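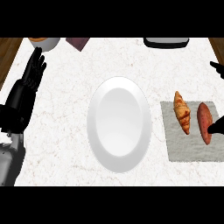 Radoslava Tichý wrote to me that a butter dish is a thing you buy once and then forget, and she could not understand why I would spend a whole month on one. She keeps her butter in the paper, on the refrigerator door, and cuts it with whatever knife is clean. I read her message twice, and then I ordered the dish anyway.

By Mi-kyung Pyo
October
5 min read

The dish is the Civandale butter keeper, the kind with water in the bottom. You press soft butter into a small bell, turn the bell over, and set it in the base, where a little cold water closes the air out. The butter stays at room temperature and you can spread it right away. In my parents' home we did not eat butter at all, so I came to this subject as an adult and I have no family habit to defend.

I paid 319 kronor for it in a kitchen shop near the station. The same shop had a plain covered dish from Imhof for less, and I bought that also, to have something to compare with.

Filling the bell is the part I had to learn. The butter must be soft, but if it is too soft it slides. My first try fell into the water during the night, and I found it in the morning floating like a small boat. After this I pressed the butter in with the back of a spoon, in thin layers, and pushed hard against the sides so that no air stayed behind. It held after that, except on one very warm afternoon when I had left the keeper beside the oven.

The water should be changed every two or three days. The leaflet says this in small letters on the back. I changed it on Thursday and again on Sunday, and I kept to this, and I had no bad smell. When I went away and forgot it for a week, I threw the butter out and washed everything with hot water and soap.

With salted butter I was satisfied. It spread well on rye bread and did not tear soft rolls, which was my reason for wanting the thing. With unsalted butter I was less sure. By the fourth day it had a taste I would call tired. The Imhof dish did worse here, and the butter in it turned dark yellow on the outside.

Now the complaints. The bell is small. It takes less than half of the packet I usually buy, so the other half goes back to the refrigerator and must be softened later. The rim of the base is not glazed, and it leaves gray marks on a light counter. They come off with a wet cloth, but I noticed them each time. There is also no handle on the bell, only a flat top, and with greasy fingers it is difficult to lift. I nearly dropped it twice.

Helge Forsberg, who bakes more than I do, has used the larger model for years. He tells me the larger one has a knob. I wish I had asked him before.

For one or two people who eat bread every morning, I can recommend the small Civandale, if they use salted butter and don't mind the water. A family will finish the bell at one breakfast and should look at the larger model, or simply leave a packet out the evening before. The Imhof dish I have kept for cheese, and it does that work well.

I have not yet tried garlic butter in the bell. The leaflet warns that the clay inside the rim can hold a smell, so I will wait until I have a second one.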